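Pencil case

From Metden, the open household reference

A pencil case, also called a pencil pouch or pen case, is a small container for carrying writing tools and other small stationery. It is used mostly by school pupils, students, office workers and people who draw. The usual contents are pencils, pens, an eraser, a sharpener and a short ruler, but many owners also keep in it things that have no relation with writing, such as lip balm, earphones or coins.

Names

In American English the word "pouch" is used for soft models and "box" for hard models, while "case" covers both. Shops do not always follow this division. In catalogs the same article can appear under two or three names, and the buyer should look at the closure and the material before the name.

Types

Flat pouch. This is the simplest type. It has two pieces of fabric sewn together on three sides and a zipper on the fourth. It takes little space in a bag when it is empty, but the contents lie on top of each other and small items sink to the bottom.

Tube. The tube, or barrel, has a round or square cross-section and one zipper along the top. It holds many pencils for its size. The opening is narrow in comparison with the volume, so the owner often has to empty it in order to find a sharpener.

Roll. The roll is a strip of fabric or leather with narrow pockets, which is rolled up and tied. It is preferred by people who draw, as every pencil has its own place and the points do not touch. A roll is slow to open and close, and it is less common in schools.

Hard box. The box is made from metal, wood or plastic, with a hinged or sliding lid. It protects the contents from pressure. The metal ones are noisy when they fall, and some teachers ask the pupils not to bring them.

Clamshell. The clamshell has a zipper that goes around three sides, so that it can be unfolded like a book until both halves rest on the table. Often one half is deeper and works as a tray, and the other is shallow and serves as a lid. The lid half may have a mesh pocket or elastic loops, or only a lining.

The clamshell form has one practical advantage over the tube – all the contents can be seen at the same time. It needs more room on the desk, however, and on a narrow school desk it competes with the notebook. Many users open it fully only at home, and in class they open the zipper to the half.

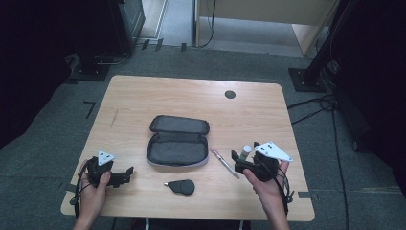
For this reason the clamshell is often recommended for work at a large table, where the pens can be taken out before the work begins and placed next to the open case. When the work is finished, the items go into the deeper half first. Long items should be placed parallel to the longest side, and round or thick items at the ends, where they do not press on the zipper. If the case closes only with force, one item should be taken out, as the teeth of the zipper are normally the first part to fail.

Materials

Polyester is the most common fabric for soft cases. It is cheap, light and dries fast after washing. Cotton canvas is stronger to the touch but takes stains from ink and graphite easily. Felt keeps its form well, although it collects dust and pieces of eraser. Leather and imitation leather are found mainly in cases for adults.

The lining deserves attention. A dark lining hides pencil marks, but a black pen or a small clip is difficult to find against it. A light lining shows every mark after a few weeks. Gray is a frequent compromise, both for the outside and for the inside.

Size

A new wooden pencil is longer than many people remember, and a case with an inner length under 19 centimeters will not accept it without bending the fabric. Sellers usually give the outer length, so the buyer should subtract the thickness of the seams – in padded models this can be more than one centimeter. Rulers of 15 centimeters fit in most cases. Rulers of 30 centimeters fit in almost none.

Use in schools

Lists of school supplies often ask for one pencil case per child, and sometimes for a second one only for colored pencils. A survey made in April by the stationery shop Pramanik in the town of Altalberg received 923 answers from parents. The most frequent complaint was a broken zipper, followed by ink leaks. The shop's own Bolero model, a clamshell with 16 elastic loops, was changed after the survey and is now sold with a wider zipper.

Chathurika Sarkar, the author of a small guide on desk order for families, advises to empty the case once a week and to sort the contents in two groups, what was used and what was not. In her guide she reports that the cases she examined in one class held 21 items or more, of which the children could name only a few.

Care

Before cleaning, the case should be emptied and shaken upside down over a bin. Graphite dust is removed with a dry brush, as water spreads it into the fabric. After this, a soft case without cardboard inside can be washed by hand in lukewarm water with a little soap. The zipper is left open during washing and drying. Cases with a stiff board in the walls should only be wiped.

Fresh ink stains can be made weaker with rubbing alcohol on a cotton pad, tested first on a hidden place. Old stains usually remain. A zipper that moves with difficulty can be rubbed with the point of a soft pencil or with candle wax.

See also: Desk organizer; Pencil sharpener; School bag; Zipper

Last edited 9 October 2023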